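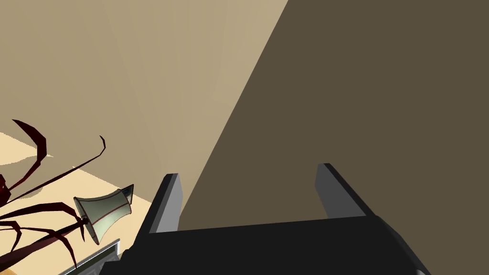 Hamwood One-Coat Wall Paint, Matte

Hamwood says this paint covers in one coat. We sell it, and we'd still tell you to buy enough for two. Over a similar color in decent shape, one coat can do the job. Over dark brown or bare patching compound, don't count on it.

The label also promises 300 square feet to the gallon. Dagim Wako in our paint department got there on smooth, primed drywall with a good roller. On old plaster he ran out early, and that was with him being careful.

What we do like is the finish. It dries flat and hides small dents better than Skovura matte, which costs more and leaves shiny spots if you go back over it. It doesn't smell like much either, though "odor free" on the lid is a stretch.

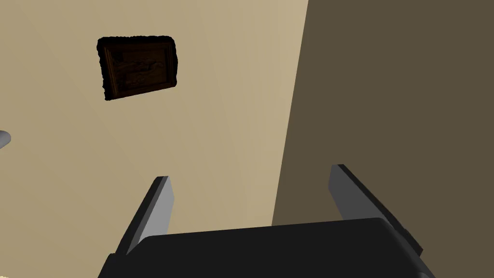
The "scrubbable" claim needs a closer look too. A damp cloth is fine. A scouring pad will take the color off – we've seen it happen – and touch-ups only blend if you kept paint from the same can. For a kitchen or a kids' hallway, get the satin.

Price: $68 per gallon
Recoat time: 2 hours on the label, overnight if you ask us
Base: water
Cleanup: soap and water
Tinting: any color on the Hamwood fan deck, no returns once mixed

Sample cards are free at the counter. Colors look different on a card than they do across a room, so tape one up and check it after dark before you order. Beige in particular can turn pink or green under cheap bulbs.

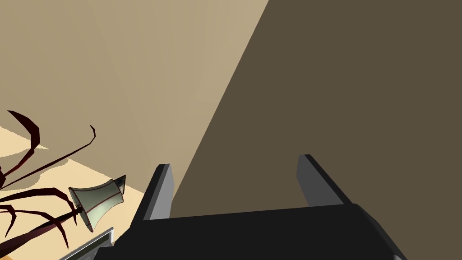 Light beige and darker tones

Customer note from Édgar Palomino: "Good paint. Took two coats. I don't know who is getting away with one."

Ships by ground only. Cans dented in transit can be exchanged if the lid is still sealed.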